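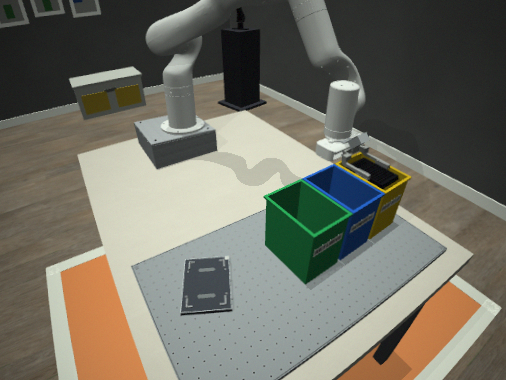 Kivora Ridge Run: your questions, answered

Hi, I'm Ravinder Hiebert and I look after entries and the inbox for the Ridge Run. Every year I get the same thirty emails in the fortnight before the start, so I've put the answers in one spot. Have a read before you write to me (but do write if you're stuck, I like hearing from people!).

When is it and where do I go?

We run on a Saturday in April. The start and finish are both at the Cleltton foreshore, on the grass beside the boat ramp. The long course goes at 6.30 am and the short course at 8 am. Please don't follow your phone to "Kivora Lookout", which will send you up a gravel road on the wrong side of the hill. It catches a carload every year, and one year it was my own sister.

What are the distances?

There's a half marathon and a 9 km. The half goes out along the beach track, up to the lookout, down the back through the ferny section and home along the old tramway. The 9 km turns around at the bottom of the lookout steps, so you miss the climb. You miss the view too, sorry.

How hilly is it, really?

Hilly! The first few kilometres are flat and they fool everyone. Then there are the steps, then a bit that looks like the top, then more steps. Most people walk them. I walk them. If you've only trained on footpaths you'll still get round, just add a good chunk of time to whatever you'd normally run and wear something with grip.

Is there a cut-off?

For the half, you need to be at the lookout by 9 am. Our sweep runners will turn you back down the short course after that and you'll still get a finish, recorded as a 9 km. No cut-off on the short one. Take the pram if you like, though you'll be carrying it over the two stiles.

How many places are there?

We cap the whole day at 2,000 runners, split evenly, so 1,000 in the half and 1,000 in the 9 km. People ask why we don't make it bigger. We did let 3,000 in one year and the track was a queue from the beach to the top, with people standing still on the steps for ten minutes at a time. Never again.

It's sold out. Can I get on a waiting list?

Yes, there's a link at the bottom of the entry form. It moves more than you'd think, especially in the last couple of weeks when the niggles and the head colds turn up. Keep an eye on your junk folder, as you get two days to accept before the place goes to the next person.

Can I give my entry to a mate?

You can, up until the Wednesday before. Log in, hit "transfer", put in their details and we'll do the rest. Please don't just hand over your bib on the morning. If your mate rolls an ankle, the first aid crew will be looking at your medical notes and ringing your mum.

Can I swap from the half to the 9 km?

Easy, any time, including on the day at the help tent. Going the other way depends on whether there's room. We don't refund the difference on a downgrade, but you keep your half marathon shirt, and I won't tell anyone.

What's at the drink stations?

Water at all four, and Grastia electrolyte mix at the second and the last. It's the lemon one. We're cupless on course, so bring a soft flask or a folding cup. The finish has fruit, more water, and the surf club sausage sizzle, which takes card now.

Where do I park?

The school oval opens at 5 am and it's a ten-minute walk to the start. The boat ramp car park is for people launching boats, and they get cranky (fair enough). If you've got a mobility permit, email me and I'll sort you a spot closer in.

Are dogs allowed?

Not on the course, as part of it goes through the nesting area. On the foreshore they're welcome on a lead.

I've got a medical condition. Who should I tell?

Put it on your entry form and write it on the back of your bib as well. Rawan Hakim runs our first aid team, and she's happy to have a chat beforehand if you're not sure whether the half is a good idea. Flick me an email and I'll pass it on to her.

What if the weather's rotten?

Rain, we run. Lightning or a high fire danger rating, we don't. Any call gets made by 4.30 am and goes out by text, so check we've got your current mobile number. If we cancel, your entry rolls over to next year.

Do kids get a run?

There's a dash along the sand at 10.30 am for under tens. It's free, you sign up at the help tent, and everyone gets an icy pole at the end. Shoes optional.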